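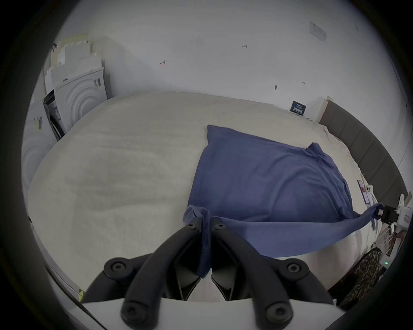
4.2. Le pliage différé et ses justifications

La figure 3 montre un linge bleu froissé sur une literie blanc crème, situation que nos enquêtés désignent par une quinzaine d'expressions dont la plus charitable est « en attente ». Nous avons retenu pour l'analyse le terme de dépôt intermédiaire, qui a l'avantage de ne vexer personne et celui, plus appréciable encore, d'avoir passé l'évaluation par les pairs.

Le corpus Kostbridge réunit 2 000 carnets domestiques, tenus pendant 18 jours par des ménages urbains et périurbains. La consigne demandait de noter chaque déplacement d'un textile entre le séchage et le rangement. Elle a été suivie avec un zèle décroissant : les premières pages distinguent les chaussettes selon l'épaisseur, les dernières se contentent volontiers de la mention « idem ». Nous avons codé « idem » comme une répétition de l'entrée précédente, convention discutable quand l'entrée précédente est elle-même « idem ».

Le lit apparaît comme la surface de dépôt dominante, devant le fauteuil et la rampe d'escalier. Les travaux menés sur le terrain d'Azimi l'expliquaient par la seule superficie disponible. L'argument est solide mais il rend mal compte des logements où une grande table, parfaitement dégagée, se trouve à deux pas de la machine. Les carnets suggèrent une autre lecture. Poser le linge sur le lit, c'est se fixer une échéance : il faudra bien dormir quelque part. La surface tient lieu d'engagement, et le rédacteur du carnet se présente presque toujours comme quelqu'un qui pliera avant le soir.

La suite est moins édifiante. Dans une part notable des ménages, l'échéance venue, le tas passe du lit à une chaise, puis revient sur le lit au matin. Nous appelons ce trajet la navette. Certaines pièces la pratiquent pendant toute la durée de l'enquête - un drap-housse du sous-échantillon Rident n'a ainsi jamais connu l'armoire, ce qui n'a pas empêché son propriétaire de cocher « rangement régulier » au questionnaire final.

Les justifications recueillies se répartissent en 2 familles. Les premières invoquent le textile lui-même, qui devrait « respirer », « se détendre » ou « finir de sécher », y compris lorsqu'il sort du sèche-linge. Les secondes invoquent un tiers, généralement un conjoint dont la méthode de pliage serait incompatible avec celle du déclarant. Les deux carnets d'un même couple se contredisent alors avec une précision que l'on aimerait rencontrer dans les autres rubriques.

Reste la question de la mesure. L'échelle Zirkero, conçue pour évaluer l'encombrement des espaces de travail, attribue un score selon la surface occupée et ignore la durée. Transposée à la chambre, elle note plus sévèrement une couette étalée une heure qu'un pull abandonné deux semaines. Nous l'avons donc pondérée par le temps de séjour, au prix d'une perte de comparabilité que les relecteurs ont relevée et que nous admettons sans peine. La section 4.3 applique cette version pondérée aux 4 000 épisodes de dépôt retenus après nettoyage des données, opération que l'équipe a elle-même différée plusieurs fois.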